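About Us

Pridov Youth Hockey has been teaching kids to skate, pass and play since we first rented ice at the Sturo Arena. 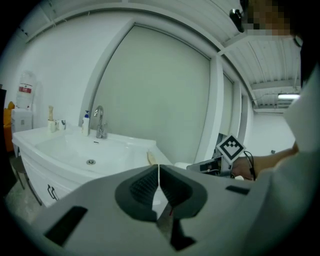

Sugeng Liem says the first practice had more parents on the bench than players on the ice, and that half of the kids were holding on to the boards. He still runs the Learn to Skate group, and he still starts every new skater the same way: fall down, get up, do it again.

We are a hockey school and a club under one roof. The school side is open to anyone from age 6. The club side enters teams in the Dalberg League at three levels, and those players are picked at tryouts in June. Most of our club players came up through the school, but we take players from other programs too, and you do not need to have been with us before to try out.

What we teach

Beginners spend most of their first season without a puck. They work on edges, stopping on both sides, backward skating and crossovers. Sticks come out in the second half of practice once the group is ready. Parents sometimes ask us to speed this up. We would sooner have a nine-year-old who can stop than one who can shoot.

Intermediate groups add passing, puck protection and small-area games played across the width of the rink. We use cross-ice games a lot, including with the older kids. Everyone touches the puck more and there is less standing around.

Goalies have their own hour each week with a goalie coach, plus time in net during regular practice. Goalie pads in the smaller sizes can be borrowed for the season with a deposit. Please ask early, as there are not many sets.

Our teams

The Pridov teams practice twice a week and play on weekends. Home games are at Sturo Arena. Away games are mostly within an hour's drive, apart from the Yurchenko Cup, a tournament at the end of the season that usually means one night in a hotel. Our oldest team lost in the final there two years in a row and then won it in overtime. The banner hangs at the north end, over the penalty boxes.

At the youngest level all players get equal ice time. At the middle level it evens out over the season. At the oldest level the coach decides, and players are told at the start of the year what is expected of them. Questions about ice time go to the head coach, at least a day after the game.

Coaches

Every coach on our ice has passed a background check and holds a current coaching certificate. Several played for Pridov themselves. We also bring in a skating coach for edge work before the season and again at midseason.

The rink

Sturo Arena has one full sheet of ice and seating for up to 300. Locker rooms open half an hour before practice. The skate shop sharpens while you wait on practice nights, except during the last session. It is cold in the stands all year, so bring a jacket.

Costs and equipment

Learn to Skate costs $70 a month and includes rental skates. A helmet with a full cage, gloves and knee pads are required from the first day. Club fees are set each spring after the league confirms its schedule, and they can be paid in 3 installments. We hold a used gear sale before the season, and outgrown skates can be dropped off at the front office at any time.

Getting started

New skaters can join Learn to Skate at the start of any month if there is room in the group. Come by the front office during practice hours, or leave a message and we will call you back. Club tryout forms are at the same desk.

Page updated April 2, 2019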